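Notebook, March, started 7:40 a.m. with bad coffee

Back on the sourdough starter trials. I let this slide for a while (sorry, Kirstin, I know you were waiting on the rye numbers) so I'm writing down everything I remember before it goes.

Jar 4 is the happy one. It smells like green apples and a little like yogurt, and it has a nice dome on it this morning, stretchy when I pull a spoon through. Jar 6 is the sulky one. Same flour, same water, same shelf, and it just sits there with a gray puddle on top! I poured off the puddle, stirred, and gave it a feed of whole rye to see if it wakes up. Thenmozhi thinks it's too cold at that end of the shelf, and she may be right, the wall there backs onto the stairwell. I've swapped the two jars so we'll know soon enough.

Weights for the record: the big batch of dough came in at 1406 g before shaping, and the baked loaf was 964 g. Wait, no, that can't be one loaf. Checked my scrap paper: I pinched off a piece for Beathag's flatbreads before it went in the oven and never weighed it. So the bake loss for that one is useless. Annoying. Next time the piece goes on the scale first, then to Beathag.

The crumb was good though. Open near the top, tighter at the bottom, a bit gummy in one spot where I cut it too early (I always cut it too early). Crust was darker than I like on the left side, so the oven still has its hot corner and I still need to turn the loaf halfway.
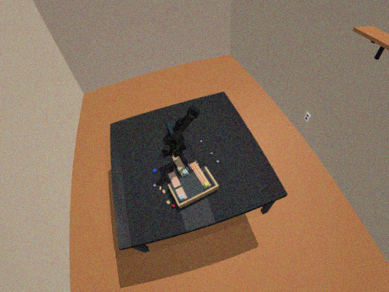

Black table, seen from above, with the arm on top.

Régis wants us to try the Kitusell flour next. He swears it takes more water than the Buchanan. I'm willing, but I'd like to change one thing at a time for once, so it waits until Jar 6 either gets going or gets dumped. If it does drink more water I'll start low and add it in splashes after the rest, the way Jessie does with her ciabatta.

Note on salt: I forgot it again in the small test dough. It went slack and sticky and rose like crazy, and the bread tasted like wet cardboard. Toasted with a lot of butter it was fine, so it got eaten. I've put the salt tub on top of the mixing bowl and it lives there now.

Also, whoever has the good bench scraper, please bring it back. The plastic one bends.

To do:
Feed both jars before leaving, equal parts flour and water by weight
Tape a thermometer to the wall end of the shelf
Ask Thenmozhi for her rye ratio, I wrote it on a bag and the bag is gone
Weigh Beathag's piece!!

4 p.m., Jar 6 has bubbles. Small ones, along the glass. Leaving it alone until tomorrow.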